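Small kitchen: how do I fit a mini oven and a dish rack on one worktop?
Posted by Sorner
January · 4 min read

Hello all, first time posting so be gentle! We've moved into a flat with what the agent called a "compact kitchen", which means one stretch of surface and a cupboard that won't open fully if the bin is out. There's no proper oven, so we cook nearly everything in a little white toaster oven, and there's no dishwasher either, so the wooden dish rack has to live out as well.

My trouble is that once those two are down, everything else ends up in the gaps. I've got a big light-wood box with a handle that I use for bits and bobs (it came from my nan's, it's staying) and it's forever creeping over the edge of the table. I've put a brown felt cover on the tabletop to stop things sliding and save it from scratches, and I quite like how it looks, but now I'm wondering if felt anywhere near an oven is daft. I've also got a little service bell that I ring when tea's ready, and my other half would dearly love it to go.
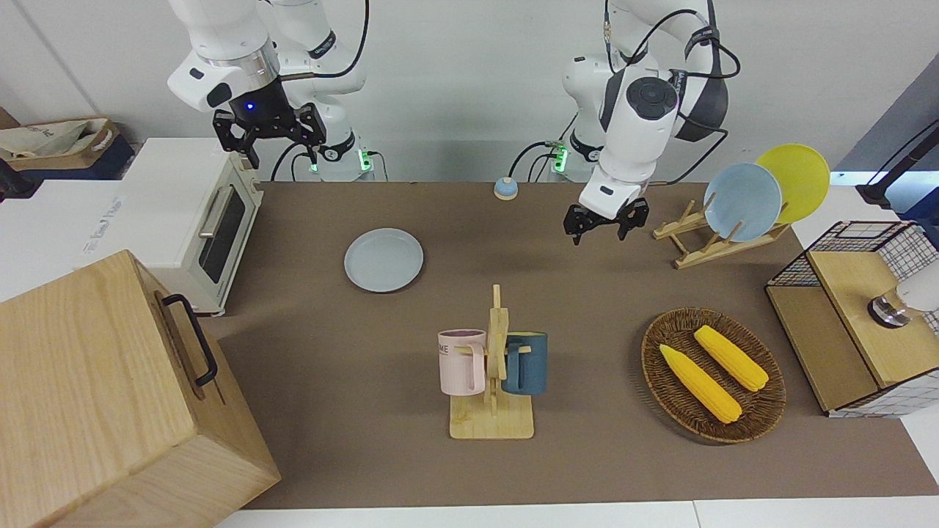

Toaster oven on the left, dish rack over on the right, bell at the back.

So what would you move first? I can't drill into the walls (rented), and I'd like to spend under 32 pounds if I can. I've already spent 19 on a set of hooks that fell down in the night and frightened the life out of both of us.

3 replies

Hirari

Ooh, I had a kitchen like this for years and I still miss it a bit!

First thing, the felt. I'd take it out from under the oven, and from anywhere close to it. Check the booklet that came with yours for how much space it wants at the sides, back and top, because they do vary, and stand it on something that doesn't mind heat. I used a big ceramic floor tile left over from my sister's bathroom, with the rough side down, and it never budged. Keep the felt at the far end if you're fond of it, but I wouldn't have it under the dish rack either. Mine went musty in a fortnight under a rack. A tray with a lip is much better, and you can tip it straight into the sink.

Then the wooden box. If it's big enough to overlap the table it's too big to live on the table, sorry to your nan! Could it go on the floor underneath, or on top of a cupboard? I'd put the things you only want at weekends in there, baking tins and so on, and keep a small pot by the oven for the spoon and tongs you use every day.

I'd also think about which way the oven door opens. Mine used to face along the worktop towards everything else, and every time I pulled the door down I had to shift the sugar, the butter dish and half the washing up. I turned it to face me and got a good bit of usable space back, just like that. Have a go with it switched off and cold, open the door all the way and see what it bumps into.

Keep the bell.

Asfaw

get a trolley. got mine second hand for 13 quid, oven stays on the worktop and everything else goes on the trolley. wheels lock. done

Zellis

I'm going to half disagree with the trolley, because in a really narrow kitchen it ends up in front of whichever cupboard you want. Measure the floor first! I bought one in a hurry and it's now in the hall holding shoes.

What did work for me was being strict about the rack. Wash, leave to drain, dry whatever's left and put it away before bed. Once the rack's empty you can stand it on its end and you've got somewhere to chop. It sounds like a faff and for the first week it was, but I do it while the kettle's on now.

Also, please don't put anything on top of the oven, however tempting that flat bit looks. I lost a very nice bread bag that way and the smell hung about for days.

219 people found this page helpful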